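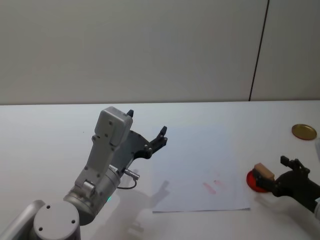
白色台面，浅灰墙面

从工厂名册里找祖辈：快速上手

先说要准备的：祖辈的姓名（所有写法），大概的出生年份，住过的镇。没有年份也能查，就是慢。

教堂登记查不到人，别急着放弃，换工厂名册试试。很多人一辈子没进过几次登记处，但领工资每个月都得签字。

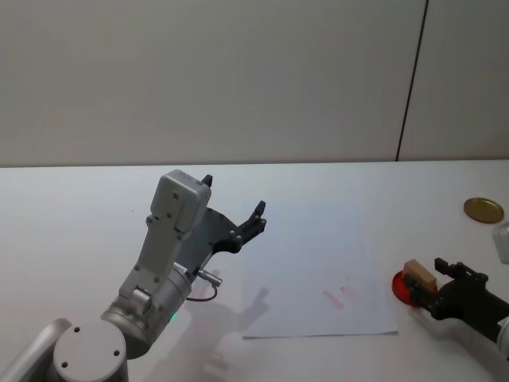 文／Alper Şimşekoğlu　　2020年1月9日　　分类：家谱查考

下面拿我自己查的Keskin一家当例子，他们在Zindell镇的Hestotex纺织厂干过活。别的厂做法差不多。

第一步，列姓氏变体。
Keskin、Keskinn、Kesken、Kiskin，全写下来。抄写员听音记字，错得离谱的都有。我手上列了7种，最后对上的是倒数第二种。名字也要列，小名、缩写都算。

第二步，找到名册在哪。
工厂关了，档案一般进了镇档案室，也可能在后来接手的公司手里。先写信，问清三件事：年份范围、能不能翻拍、要不要预约。Hestotex的那批在镇档案室，编了27册，按入厂年份排，不按姓氏。所以年份估得越准越省事。

第三步，翻册子。
先看每册开头有没有索引，有就先抄索引。没有的话，从估计入厂年往前往后各翻3年。看到可疑的先记页码，不要停下来研究，翻完在回头看。

第四步，抄录。
原样照抄，错字也照抄，自己的判断写到另一栏。我的表头：
册号 / 页码 / 工号 / 姓名（原文）/ 出生年 / 籍贯 / 车间 / 入厂 / 离厂 / 备注
看不清的字打方括号加问号。别猜了直接填进去，过半年你自己都分不清哪个是猜的。

第五步，核对。
同名的人很多。至少两项对得上才算，比如出生年加籍贯，或者住址加配偶名。只有名字一样，放进“待定”。年龄差一两岁正常，差10岁就要小心了，多半是叔侄或者堂兄弟。

第六步，录进家谱软件。
我用Drillness，别的也行。每条事实后面挂出处，格式统一：档案室名，册号，页码，查阅日期。懒得挂出处，以后一定后悔，我重查过一整册。

几个容易卡住的地方：

离厂栏空白。不等于一直干到关厂，可能换了册子续记，去后面的册子找同一个工号。

女工婚后改姓。工号通常不变，跟着工号走，别跟着姓走。

籍贯写的村子地图上找不到。查旧地名表，合并、改名的都有。还不行就问档案室的人，他们比地图管用。

字迹太淡。申请看原件，不要看缩微胶片，带个放大镜。铅笔可以带，圆珠笔一般不让。

时间紧的话，第一次去只做第三步，把页码记全拍回来（允许拍的前提下），抄录回家慢慢弄。档案室中午关门，早点到。

工资单和工伤登记怎么读，2月份那篇再写。有问题的留言，看到就会，复的慢见谅。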